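We use cookies to remember your settings. By staying on this site you accept our cookie policy. Accept / Manage

Learning where the cables are by getting close to them

The group at Stevum works on a problem that most factory robots are kept away from: reaching into a space full of wires and picking out one part. Their latest result comes from a project called Treltance, and I talked with the lead researcher on a Saturday morning, before the lab got busy.

I asked first what was new. "We stopped trying to build a full model of the cables," she said. "A cable moves when you brush it, so your model is wrong the moment you touch anything. We only use what the wrist camera sees in the last bit of the approach."

The method has 2 stages. A fixed camera gets the gripper near the part, and then the wrist view takes over completely. The group calls that moment the handoff, and most of the work went into deciding when it should happen. Too early and the arm wanders. Too late and the fingers are already against a wire.

Training used 1,222 recorded approaches, all driven by hand by people in the group. Of these, 1,203 were kept. The rest had gaps in the joint data and were dropped. "We did not throw out the blurry ones," she said. "People always ask about that. The first version was trained on clean views only and it did badly as soon as the light was low. The arm moves, the picture smears, and you have to be able to work with that."

On the test bench, which the group named Hepburn, the new version got hold of the right part in roughly four tries out of every 5. The older version managed about half. She was careful about the number. The bench has one layout of cables, changed by hand between runs, and she does not think it says much yet about a real cabinet.

What goes wrong? "Mostly thin wires. A thick cable is a dark band and the policy steers around it. A thin wire crossing in front of the part can look like almost nothing." Force sensing helps a little - the arm backs off when it feels a pull - but by then the wire has moved.

The next step is a second bench at Husivgate, with different light and parts the model has not been trained on. She wants the same weights to run there without any new recordings, at least for the first week. The group also plans to release the approaches, failed ones included. "The failed ones are the ones I would want if I was starting over," she said. They are still sorting out the file format, and she expects that to take until February.

Related
Force limits for work near loose wiring
Setting up a second test bench
Why we record by hand

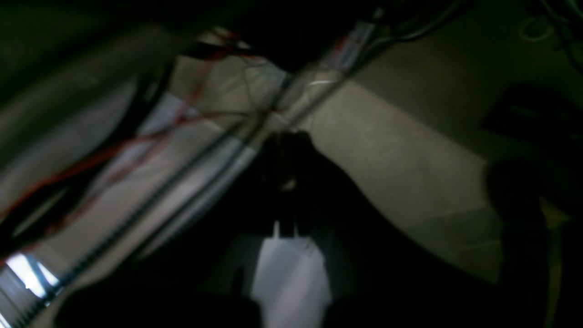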